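# Flat-Pack Shelf Assembly: Handling and Fit of Long Boards

Project report, September
Author: Leanne Pickering

## 1. Purpose

The project looked at how the long boards of a self-assembly shelf unit are held, turned and lined up during assembly, and how much of the total building time goes on handling as opposed to fixing. The unit chosen was the Kilel tall shelf, bought as a kit. It was built, taken apart and built again in the ground-floor workshop of the Birkett building.

The report covers the side boards only. The back panel and the feet were fitted in each build but are not discussed, as neither gave any trouble.

## 2. Materials

The kit has two side boards, five shelves, a back panel in two parts and a bag of fixings. Each side board is 1,833 mm long as measured with a steel tape. The instruction sheet gives a rounded length, which was not used. The shelves are fixed with dowels and cam bolts. Dowel holes were checked for depth before the first build and two were cleared of dust with a small brush.

Tools used:

- steel tape, 2 m
- engineer's square
- Mulex hand driver with cross-head bit
- rubber mallet
- stopwatch

A felt mat was laid on the floor for the turning stage. It was removed for builds 3 and 4 to see whether the boards slid more easily without it. They did, but one corner was scuffed in build 3 and the mat was put back for the rest.

## 3. Method

Each build was divided into four stages: sorting, fixing the shelves to the first side, offering up the second side, and standing the unit upright. A stage was timed from the moment the first part was picked up until the last part of that stage was put down. Pauses to read the sheet were left in the times.

Handling was defined as any time during which a board was held, carried, turned or steadied but no fixing was being worked on. Where one hand steadied the board while the other turned a cam, the time was counted as fixing. This rule was changed after build 1, so the times from build 1 are left out of the tables.

A side board was recorded as held at one point or two. One-point holding means a single grip near one end. Two-point holding adds a second grip elsewhere along the board, which limits twist. Grip positions were not marked on the wood, so they vary from build to build.

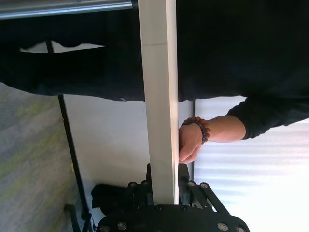
*Figure 1. Long board held near its lower end, with a hand gripping the right edge just above.*

Alignment was checked with the square at the top and bottom shelves. A gap that would admit a piece of thin card was recorded as a fault. The card came from the Merkard packing sleeve and the same piece was used throughout.

## 4. Results

The longest complete build took 50 minutes and the shortest took 40. The difference came almost wholly from the third stage, in which the second side board has to meet all the dowels at once. When the board was held at one point it tended to turn about its long axis, and the dowels at the far end came out as those at the near end went in.

Two-point holding reduced this. With a grip at the lower end and a hand on the edge, the board could be kept flat to the shelves while the dowels were started. The mallet was then needed only at the middle shelf, which was tight in every build.

Total handling time across builds 2 to 5 came to 955 seconds. Stage three accounted for more than half of it. Sorting was the next largest, and it fell with each build as the parts became familiar. That fall has nothing to do with the holding method and should be kept in mind when the total times are compared.

Card faults were found at the top shelf in builds 2 and 4. Both closed when the cams were slackened, the board pressed home and the cams tightened again.

## 5. Sources of error

The same kit was used for every build. The dowel holes wore slightly and the later builds may have been easier for that reason. A second kit would have allowed a check, but the budget did not cover one. The stopwatch was started and stopped by hand.

## 6. Further work

The test should be repeated with a fresh kit for each build and with the grip positions marked on masking tape along the board edge. The middle shelf should be measured against the others, as its tight fit was not explained. The raw stage times are kept in the project logbook with the parts list.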